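Home Syllabus Units Readings Contact

Unit 4 handout: Automation at the packing bench
Revised January 2020

Background

Sasto runs a mixed-goods returns center in Trillville. Items come back in no fixed order: food boxes, bagged clothing, craft supplies, jars. Until last July every item was picked up, checked and sorted by hand. The center handles 3700 items on a normal day. Of these, 2973 now go across benches where a two-armed robot does the first pick. The rest still go to people.

What changed in the jobs

Before, a sorter did the whole task: pick, read the label, decide, place. The robot took over the pick and part of the placing. Deciding stayed with the sorters, who also clear jams and handle anything the hand can't hold. One sorter now covers two benches.

Pay grades did not change at first. The sorters asked for a new grade in view of the added duties, and Sasto agreed to one after a trial period. Training was set at 10 shifts. Several sorters said in the exit survey that the work was easier on the shoulders and harder on the attention. Waiting for a machine to need help is tiring in its own way.

Why mixed goods are hard

Round items roll. Clear plastic reflects light and hides the edge of what is inside. The Lukum software keeps a list of items it has failed to grasp, and at last check the list had 277 entries. Sorters add to it by hand. 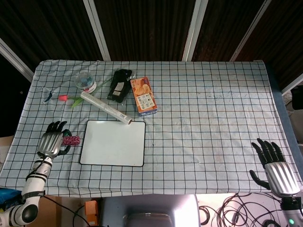
Fig. 1. Mixed goods at the bench. The left hand holds a short cylinder; the right hand is open.

For discussion

Compare this case with the Sharifi warehouse in Unit 3. Who decides that an item is too hard for the machine? Should adding to the failure list count as skilled work? Bring one page of notes.

Contact the course office | Copyright 2020 | Back to top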